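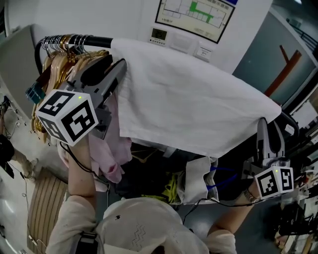
Carroll Garment Rail, Black

Sold by Trestside, home goods for people with less closet than they were promised

The Carroll is a rail. It goes across, your clothes hang from it, and on laundry day a towel goes over the top. We have been selling it since July and have been asked many times what else it does. It does that.

It was drawn up by Hanneke Willems, who had a bedroom with no closet in it and a landlord who described this as "flexible storage." Her first version had two tiers, a shoe shelf and a hook for umbrellas. Over the next year she removed all of them. The price came down each time, so we encouraged her.

Finish

Black, and only black. We tried a white one. It looked lovely until it met a wall, at which point people walked into it.

The end of the rack curves instead of stopping at a corner. Shirts slide past it without snagging, and so do sleeves with arms in them.

What goes on it

Hangers, mostly. Wire hooks and wooden hangers both sit happily on the bar, and so do those gold-colored ones that multiply in the dark. You can shove the spare ones down to one end in a bunch and leave the rest of the bar for clothes. We recommend this. A rail with its empties spread evenly along it looks like a store that's closing.

Towels go straight over the bar, above whatever is hanging there. Spread the towel out to its full width before you walk away. A towel dropped on in a lump will still be a lump in the morning, and it will have made the shirt under it damp out of spite. If you're drying something really wet, move the clothes along first.
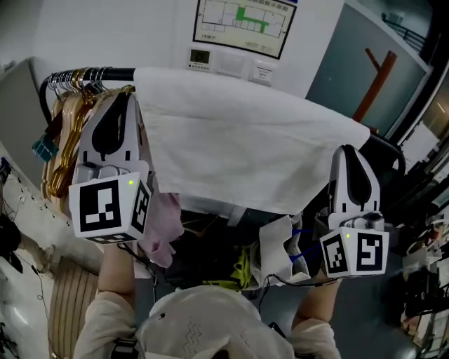 Pull the front edge level with the back one if you care about such things. Enda Dunne in our returns department cares a great deal and has asked us to mention it. Thick bath towels want turning once, around lunchtime. Thin cotton ones can be ignored.

Clips are handy for socks and anything else that won't stay on a hanger. The Carroll doesn't come with any. You have some in the kitchen, holding a bag of chips shut.

Putting it together

Allow 20 minutes, or 12 if you read the sheet first. The sheet has drawings and a small number of words. Tighten everything by hand, stand the rack where you want it, then tighten it again. If there is a bolt left over, it's the spare. If there are two left over, please start again.

Carroll or Davon?

The Davon is our other rail. It folds flat and lives behind a door, and it costs $114 to the Carroll's $700. No, sorry, that's the price of the Nosinon wardrobe, which is a very nice wardrobe. The Carroll costs less than the Davon and doesn't fold. Call for today's price; Anitha Reddy answers the phone and has the right list.

Customer comments

"Sturdy. Bought it for the spare room and now the spare room is where the laundry lives." Fiachra Geraghty

"Wanted somewhere to hang towels. Have somewhere to hang towels. Took a star off for the box, which was enormous." Fionnuala Flanagan

Care

Wipe with a damp cloth. Don't hang plants from it, or children. Check the bolts when you change the clocks.

Returns accepted in the original box, which, as noted, is enormous.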